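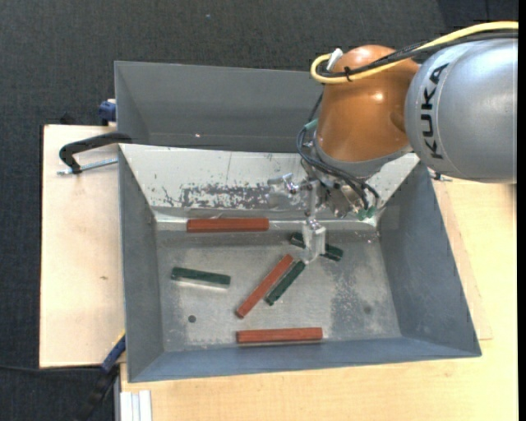
The rulebook for the picking cells at Olcombe is two pages long, and Birger Rønning wrote most of it over one November. He had been asked for a full manual. He handed in two sheets and a form.

The first rule covers the bins. They get clamped down before any program runs, and the clamps are checked by hand at the start of each shift. A bin that has moved by 10 millimeters still looks fine to a person walking past, but the arm will put a finger into the wall.

The second covers cables. Anything running along the arm has to be tied, with enough slack for the wrist to turn all the way both ways. Rønning wants the loop checked at full reach as well as at rest.

Then comes speed. New grippers run slow for their first 1,000 picks. The shop's last one went to 1,526 before it was cleared, after a bracket screw worked loose and the count was extended. The form has a line for that.

Olcombe took some of this from Draltberg, a supplier that keeps much stricter rules for its own floor. Draltberg allows no one inside the marked area while the drives are on. Olcombe does let a trained person in during teaching, at low speed, with the enabling switch in hand — a point the two firms still argue over.

"People skip long documents," Rønning says. "I would skip them too."

The form is the part he defends hardest. Every stop gets written down, even a short one, along with the name of whoever restarted the arm. The sheets go in a binder by the door, and he reads them on his way out.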